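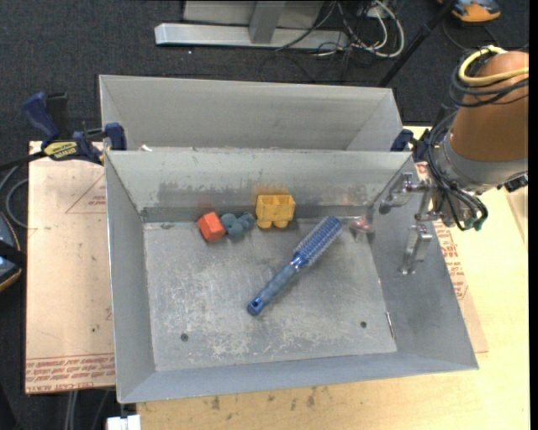 3. Sorting the Lost Items

The third part of our project was the sorting. Tova runs an after-school program in Clolilbridge, and in October the office agreed to let us go through everything that had piled up in lost and found over the past year. Signe Ragnarsson and I did the sorting and Damir Radulović kept the log.

We used gray metal bins because the cardboard boxes from the first trial tore at the corners. The bins are scratched up inside but they wipe clean. Small loose things went in one bin to wait for a decision. A blue round hairbrush ended up in with a yellow block-like toy, a red-orange block and a little blue-gray toy figure, and this is a fair example of the problem we had. A brush is personal and cannot be given to another child. A toy can be washed and put back on the shelf if no one claims it.

Our first plan had only clothing, toys and "other." By the end of the first afternoon "other" was the biggest group, so we changed to 5 groups:

- Clothing and shoes
- Toys and game pieces
- Personal care (brushes, combs, hair ties)
- School supplies
- Keys, cards and anything with a name on it

The log came to 313 items. Damir wrote down the group, the color and the date we sorted it. Items with a name went straight to the office. The rest were held for six weeks.

3.1 What was hard

Shiny and see-through things were easy to miss against the metal. Signe suggested lining the bins with a white towel, and we did that for the last four sessions. Single toy pieces also took a long time. We asked Ankica Ivanov, who sets up the playroom, which sets they came from, and she recognized more of them than we expected.

We did not agree on hairbrushes. I wanted to throw them out after two weeks. Signe thought they should be held as long as everything else, and the office took her side.

3.2 Changes for next time

Log items as they come in. Put the personal care bin near the door where parents pass it at pickup.

Related reports
Shelf Labels for the Tarnau Reading Room
Where Do the Mittens Go? A Winter Count
Repairing Board Games, by Nermina Georgiou
Kwak Supply Closet Cleanup, Part 2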